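Tema 3. Lo que medimos cuando decimos «tamaño»

Apuntes de clase. Introducción a la medida en ciencias sociales
Profesor: Ramil Cruzado
Lectura previa: el dosier de la asignatura, partes 1 y 2

Antes de empezar

El tema anterior terminó con una pregunta que quedó sin respuesta: si dos personas miden lo mismo con el mismo instrumento y obtienen cifras distintas, ¿quién se equivoca? La respuesta escolar es que se equivoca una de las dos, o las dos un poco, y que con suficientes repeticiones el error se reparte y desaparece. Conviene desconfiar. El error se reparte cuando es aleatorio. Cuando no lo es, repetir mil veces la medida solo sirve para equivocarse con mucha más seguridad.

El objetivo de este tema es modesto. No vamos a aprender a medir mejor. Vamos a aprender a preguntar qué se ha medido cuando alguien nos entrega una cifra, y a no darla por buena por el hecho de llevar decimales.

3.1. Constructo, indicador, dato

Repasemos los tres términos, que en los exámenes siguen apareciendo mezclados.

Constructo: aquello de lo que queremos hablar. La pobreza, la confianza, el rendimiento escolar, la satisfacción con un servicio. No se ve ni se toca.

Indicador: aquello que sí podemos registrar y que aceptamos, por convenio, como señal del constructo. Los ingresos declarados, la respuesta a una pregunta, la nota de una prueba.

Dato: el valor concreto que toma el indicador en un caso concreto.

Casi todas las discusiones públicas sobre cifras son discusiones sobre el paso del primero al segundo, disfrazadas de discusiones sobre el tercero. Se pelea por si el valor es 61 o 64 y se deja intacta la cuestión de si aquella pregunta del cuestionario recogía algo parecido a lo que dice el titular.

Un caso para fijar ideas. La consultora Tedex entregó a un ayuntamiento un informe sobre «cohesión vecinal». El indicador era el número de vecinos cuyo nombre sabía decir el entrevistado. Los barrios con más residentes antiguos salían arriba, los de alquiler reciente salían abajo, y el informe recomendaba actuar sobre los segundos. ¿Medía cohesión? Puede. También medía años de residencia, memoria para los nombres y paciencia del entrevistado a las ocho de la tarde. El informe no dedicaba una sola línea a separar esas cosas. Sí dedicaba varias páginas a los mapas de colores, que eran bonitos.

3.2. La apariencia de precisión

Hay formas de presentar un resultado que invitan a creerlo. Enumero las que más me encuentro corrigiendo trabajos:

Decimales que el instrumento no puede dar. Una escala de cinco puntos contestada por 103 personas no justifica una media de 3,417.

Índices compuestos con pesos sin explicar. Si la salud pesa el doble que la vivienda, alguien lo decidió. Quiero saber quién y con qué argumento.

Comparaciones entre años en los que cambió la pregunta. A veces el cambio es de una palabra, y a veces con una palabra basta.

Muestras grandes como argumento único. El tamaño de la muestra no arregla una mala selección. Este punto lo desarrollamos en el apartado 3.4.

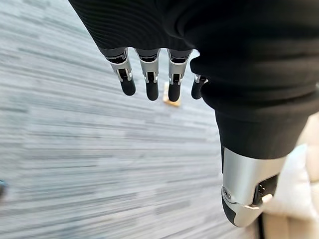 La validez aparente, que algunos manuales llaman facial, es el grado en que una prueba «parece» medir lo que dice medir. Es el criterio más débil de todos y el que más pesa en la práctica, porque es el único que puede aplicar quien encarga el estudio sin haber estudiado nada. Un cuestionario de ansiedad que pregunta por los nervios tiene validez aparente, y otro que pregunta por el sueño y la digestión tiene menos, aunque podría funcionar mejor. El parecido externo convence antes de que empecemos a pensar. Cuatro dedos mecánicos puestos uno al lado del otro, saliendo de una funda negra acanalada, nos hacen decir «mano» sin haber comprobado nada de lo que una mano sabe hacer, y con las escalas pasa lo mismo: vemos ítems ordenados, un encabezado serio, opciones de 1 a 5, y decimos «test». El parecido es un motivo para seguir mirando. Como prueba no vale.

Frente a la validez aparente, la de criterio pide que la medida coincida con otra cosa observable e independiente: que quienes puntúan alto en «intención de abandono» abandonen más. La de constructo pide que se relacione con lo que la teoría dice que debe relacionarse y que no se relacione con lo demás. Las dos cuestan dinero y tiempo. Por eso se citan mucho y se comprueban poco.

3.3. El caso Plirnden

Trabajamos en clase con la escala Plirnden de bienestar laboral, que está en el dosier. Es un buen material porque está bien hecha en lo técnico y, aun así, deja dudas serias.

A favor: los ítems son claros, las instrucciones caben en media página y la fiabilidad es alta. Dos aplicaciones separadas por unas semanas dan resultados muy parecidos.

En contra, o al menos en suspenso: una fiabilidad alta significa que la escala mide algo de manera estable. No dice qué. Una báscula que siempre suma dos kilos es muy fiable. El manual pasa de la estabilidad a la validez en el espacio de un párrafo, con un «por tanto» que yo habría tachado.

Además, la escala se aplicaba en el lugar de trabajo y la repartía el responsable de cada equipo. El manual asegura que el anonimato estaba garantizado. Lo estaba sobre el papel. Que los encuestados se lo creyeran es otro asunto, y es el que importa para interpretar las respuestas. En los equipos pequeños bastaban la edad y la antigüedad para identificar a cualquiera.

Pregunta que suele salir: «Entonces, ¿no sirve para nada?». Sirve para comparar un equipo consigo mismo en el tiempo, siempre que nada más haya cambiado. Es bastante menos de lo que promete la portada.

3.4. Muestras grandes, preguntas pequeñas

La encuesta Osau reunió 1609 respuestas mediante un formulario abierto en internet. En la presentación se repitió la cifra tantas veces que acabó haciendo de argumento. Pero contestó quien quiso, quien se enteró y quien tuvo un rato libre. No conocemos la población de partida, luego tampoco la tasa de respuesta, y el margen de error que figuraba al pie de los gráficos estaba calculado como si hubiera habido sorteo. No lo hubo.

Prefiero, y lo digo como preferencia discutible, las 103 entrevistas del estudio Yap. La selección se hizo a partir de un listado completo, se anotaron las negativas y se volvió a llamar a quienes no estaban en casa. Tiene defectos: faltan los jóvenes, y el guion induce la respuesta en las preguntas sobre vivienda. Pero los defectos están escritos, con su tamaño, en un anexo que se puede leer. En Osau hay que adivinarlos.

Una advertencia para quien se entusiasme con esta crítica. Desmontar encuestas ajenas es fácil y da prestigio en los seminarios. El escepticismo que se aplica solo a los resultados que nos disgustan es una forma de pereza. El ejercicio de este tema obliga a elegir un estudio con cuyas conclusiones estéis de acuerdo.

3.5. Lista de preguntas para leer un estudio

¿Qué constructo se nombra en el título y qué indicador aparece en el cuestionario? Escribid los dos, uno encima del otro, y leedlos en voz alta.

¿Quién podía contestar y quién no? ¿Quién pudo y no quiso?

¿Quién estaba delante cuando se contestó?

¿La cifra principal cambiaría mucho si se quitara un solo ítem? Si el informe no permite saberlo, anotadlo.

¿Quién pagó? Un financiador interesado no invalida el resultado, pero tampoco es un detalle para la última página.

¿Qué resultado habría hecho que los autores cambiaran de opinión? Si no se os ocurre ninguno, volved a leer el apartado de hipótesis.

Ejercicio

Individual. Elegid un estudio publicado con encuesta propia y aplicadle la lista anterior. Extensión máxima: dos páginas. No hace falta resumir el estudio, basta con adjuntarlo. Se valorará que distingáis entre lo que el estudio hace mal y lo que simplemente no cuenta.

Entrega en papel el jueves, al comienzo de la clase. Los trabajos que terminen con la frase «se necesitan más investigaciones» deberán indicar cuáles, y con qué indicador.

Para el tema 4 traed leído el manual de la escala Plirnden, anexo de puntuaciones incluido.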